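Hand-held grippers for a small lab: budget for one pair or two? 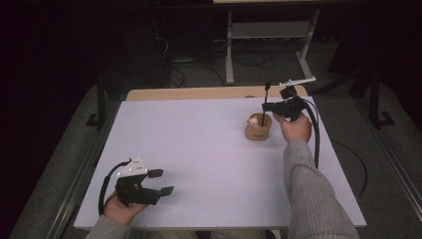 Two people collecting demos, 12 hours a week

We have $888 left until June and a quote from Skollix at $434 a pair. Two pairs would leave us $20, enough for a celebratory sandwich. Would you buy both now?
Consuelo Moya

Brekstead
One pair. Then price the cables, spare finger tips and freight before you fall in love with the second. We allowed nothing for freight and it came to $70 - a humbling colour of invoice.

leite_bench
two. you'll want the spare

Clarkton
Ask if the quote includes the mounting plates. Ours didn't. I'd also get them to hold the price on a second pair until your new budget lands, in writing, as sales reps have the memory of a budgie.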